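Robotics club news, November

Our sorting project has started well. Sabine Kettler and Gwion Pumphrey lead the two teams, and all members now have a task.
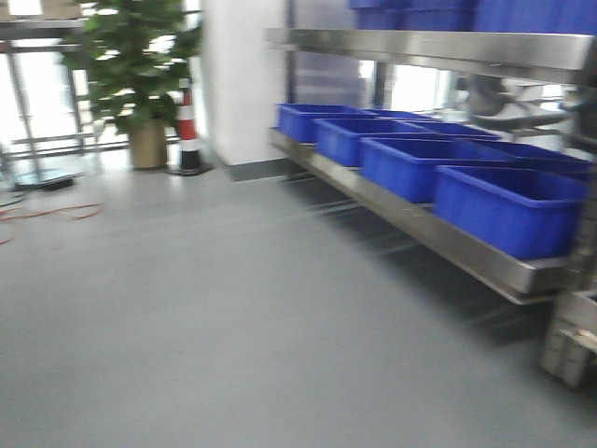 We meet at 7 in the evening in the Mukudholm hall. The first weeks went to the gripper, because capacitors are round and they turn easily between the fingers. 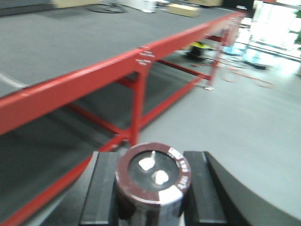

A capacitor in the gripper, near the red workbench.

Darragh Heffernan has written the new program for placing parts in a bin. He made it slower on purpose — a part should be put down, never dropped. 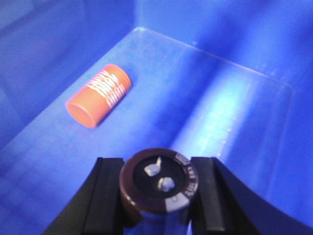 Éabha Coughlan is keeping the test notes, and she asks every member to write in them before going home. We hope to enter the Brodent student competition in 2028.

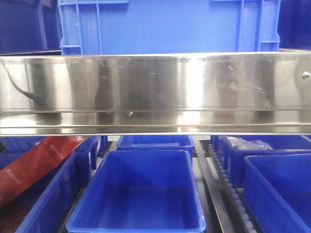
Can I join without knowing how to program?
New members are welcome at any level, and Éabha will find you a partner.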